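10/21/19

Budget day tomorrow and I'm still at the kitchen table in my trackies with a cold cup of tea and a spreadsheet that won't balance. I've been at it since dinner. Figured I'd write it all down here instead of lying awake arguing with myself, which is what I did last night.

So. The arm. We've had the loan of it from Stunum since September and it goes back in 4 weeks unless we cough up. Leilani Crenshaw wants to buy it outright. She's wanted to buy it outright from the minute it came out of the crate, I reckon, and she's not shy about saying so. I was dead against it to begin with (too much money, too much fuss, too many cables) and now I'm somewhere in the middle, which is an awful place to be when you're the one who has to put a number in the box.

The number, before I forget it again: Stunum will do the grippers and the spare cables as a bundle for $2771. That's on top of the arm itself, which is the lease-to-own thing and comes out of a different line, thank goodness. Pondier quoted us for much the same kit but they wanted freight on top, and their bloke took nine days to ring back. Nine days! If that's how they behave when they want our money, I'd hate to see them once they've got it.

I went down to the bench this arvo to have a proper look before I made up my mind. I'd only ever seen it doing blocks. They've moved on to groceries now and bits and bobs from the stationery cupboard, all spread out on the white table with a couple of wicker baskets up the back. Took one on my phone so I'd have something to stare at tonight.
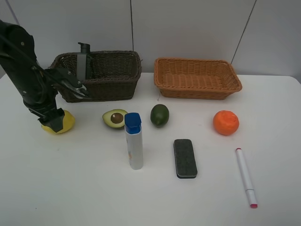

Gripper on the lemon, Monday arvo. The avocado half is waiting its turn.

I stood there for ages, much longer than I meant to. It's funny what you start thinking about. Mostly I thought about fingertips, because the pads are the thing that wears out and the pads are the thing I'm paying for. A lemon's fairly forgiving. You can lean on a lemon. But that avocado has its cut face up, all soft and green with the stone still in, and I kept picturing the mush and the wiping down afterwards and whether the pads in the bundle are the wipeable sort. Then there's the marker, that skinny white one with the pinky-red ends, which is a different job again. Leilani says one set of fingers won't do all of it well and we'd want two sets minimum. I hate it when she's right because it always costs me something.

Asked her what pads go for on their own. She'd already priced them, of course. Ruiz-Ortega sell them in a box of 50, cheaper per piece than Stunum by a fair bit, but they're made to fit their own hands and we'd need an adaptor plate. She thinks Karkitz could machine the plate. I think that's how you end up with a drawer full of plates.

And groceries! I never had a groceries line. I've been letting people claim fruit out of petty cash, and it's been up to $913 for the year if you count everything I can't otherwise explain, and I'd rather it had its own row than keep pretending it's tea and bickies. So that's going in as consumables. Somebody upstairs is going to ask me why an engineering budget has avocados in it, and at this time of year too, with what they're charging at the shops.

Right, where I've landed, as of twenty to eleven:

Bundle from Stunum, yes. Second set of fingers, yes, but after Christmas. Adaptor plate, no, not until Leilani has a written quote from Karkitz in her hand and I've seen it. Consumables, its own row. The service plan I still can't decide. It's dear, and we've got two people who can hold a screwdriver, but if one of the joints goes in February when everybody's away at the beach we're stuffed. I might ask if they'll do a half year.

Also need to ring Stunum before nine and find out whether the quote has GST in it. It doesn't say either way on the PDF, I've read it three times, and if it hasn't then everything I've typed tonight is wrong and I'll have to do the lot again before the meeting.

Dog wants out. Tea's gone down the sink. Alarm set for six.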